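Open day at the Tulwood workshop

Posted 25/02/2018 by Milan Timmermans

What a lovely afternoon we had! For those who couldn't make it, Tulwood opened its doors to our club and to anyone else who fancied a look at what they do with robots, and 213 people came through before the kettle gave up. Jelle Stevens showed our group round and was very patient with us, even when my brother-in-law asked for the third time whether any of it could be taught to butter toast. (Possibly, one day, was the answer.)

I had hoped to put up a great many more pictures, but most of mine are of the backs of people's heads, so I've kept to the best of the gripper bench and written up the rest from memory.

The gripper bench

We spent far longer at this stop than the timetable allowed, and I don't regret a minute of it. Jelle talked us through the hand-held gripper, which a person guides about while its camera records what the fingers are doing, so that a robot can learn from it later on. They have 386 recordings so far, most of them of quite ordinary jobs such as moving cups and folding cloths, and Jelle says the ordinary jobs are the hard ones. I had a go myself and dropped the cup, naturally, but my niece took to it straight away and had to be prised off so that the Sindlow party could have their turn.

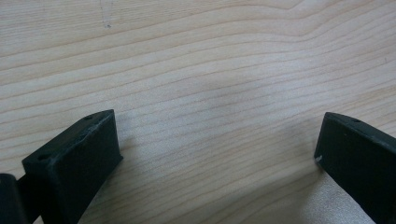

The gripper's own view of the table, with its two black fingers wide apart and nothing between them but that pretty wood grain. I was rather taken with the little scuffs on them.

Tea and the talk upstairs

Afterwards we all squeezed in upstairs for a talk by the people from Nowicki, with 80 chairs and a good few of us standing along the wall. There was lemon cake, and a very good ginger one too. The next open day is in July, over at Pelline, and names can go on the list at the club desk from now on.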